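Jistau oval table, light wood
Product code 456. Made by Fonseca, sold by Tastetti.

The Jistau is a fixed-top oval table for dining rooms, studies and meeting rooms. It comes in one piece with no extension leaf. Legs are supplied separately in the carton and are fitted on site.

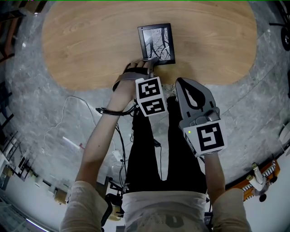
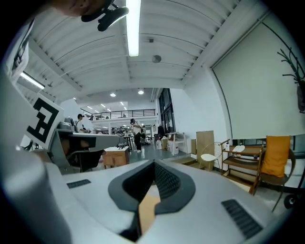 Top and edge

The top is cut with the grain running straight and in one direction. Tone varies between batches. If two tables are to stand side by side, order them together and state this in the notes field, so that both tops are taken from the same batch. The edge is rounded over on the upper side and left square underneath. Small knots up to 15 mm across are within the grade and are not treated as faults.

Finish

Two coats of hard wax oil, applied at the Poltville works. The finish resists water and weak household cleaners. It does not resist bleach, nail varnish remover or pans straight off the hob. Allow the table to stand unwrapped for a day before use. Re-oil once a year, or sooner where the surface looks dull. Oil from other makers may be used but should be tried first on the underside.

Legs and fixing

Four legs, each held by a steel plate and two bolts. The threads are metal inserts, so the legs can be taken off and refitted when moving house. Tighten by hand, turn the table upright, then tighten fully with the key supplied. Check the bolts again after a month. Each foot has a screw pad with 15 mm of travel for use on uneven stone or tile. Felt pads for timber floors are sold separately under code 659.

Load

The top is rated for 300 kg spread evenly. It should not be used as a step or a work bench. Clamps will mark the underside.

Delivery

Kerbside delivery is included. Two people are needed to lift the carton. Measure stairs and door openings before ordering, as the top does not fold or split. Carton sizes are given on the order form. Inspect the carton before signing and report transport damage within three days.

Changes to this page

3 December 2023: bolt key changed from 5 mm to 6 mm. Tables sold before October take the older key, and a spare can be had free of charge on quoting the order number.

Trade orders: Teresa Paiva. Spare parts and re-oiling: Vasco Serrano.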